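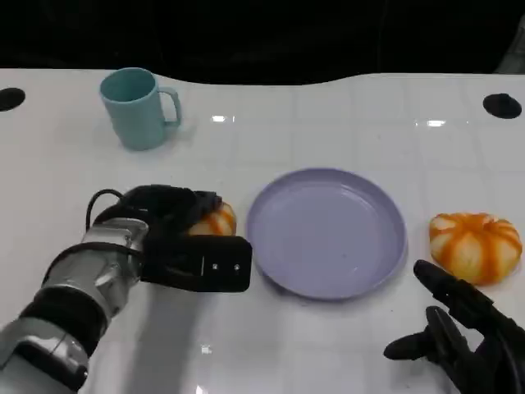
Becher in Petrol, Teller in Flieder, weiße Tischplatte

Hallo Liste,

Ernő Vass schrieb:
> Ich bleibe dabei: Fekell in Flieder für das Frühstücksbuffet im Mai,
> dazu die Becher von Calo. Auf Weiß sieht das frisch aus und der
> Rand ist hoch genug, dass nichts herunterkrümelt. 100 Stück, fertig.

Frisch, na ja. Ein Becher und ein Teller auf einem großen Tisch sehen immer nett aus. Wir decken aber für volle Reihen, und ob Petrol neben Flieder dann noch gefällt, möchte ich vorher wissen. Vom hohen Rand bin ich auch nicht überzeugt. Der Spiegel in der Mitte ist flach, gut, aber ein Brötchen samt Messer und Butter will ich darauf erst mal liegen sehen.
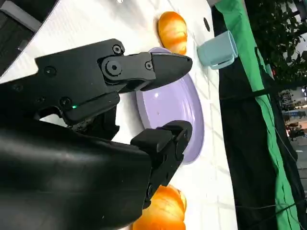
Fliederfarbener Teller, Gebäck daneben

Das Orange vom Gebäck beißt sich für meinen Geschmack mit dem Lila. Mit dunklem Brot mag es gehen.

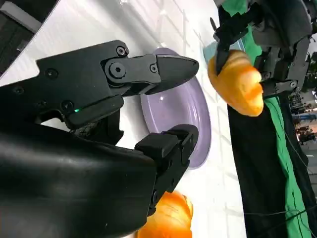 Zum Preis: Sipos will für den Satz 11 Euro, Drireck liegt bei 6, allerdings erst ab 2000 Stück, und das ist für uns Quatsch. Was mich mehr stört, ist der Glanz. Auf dem Teller sitzt oben ein heller Lichtfleck, und die Tischplatte spiegelt die Deckenlampen gleich mit. Morgens um acht brauche ich das nicht. Gibt es die Serie auch matt? Sonst wäre ich für Tischdecken und schlichtes Weiß.

Grüße in die Runde

3 Kommentare · 0 mal geteilt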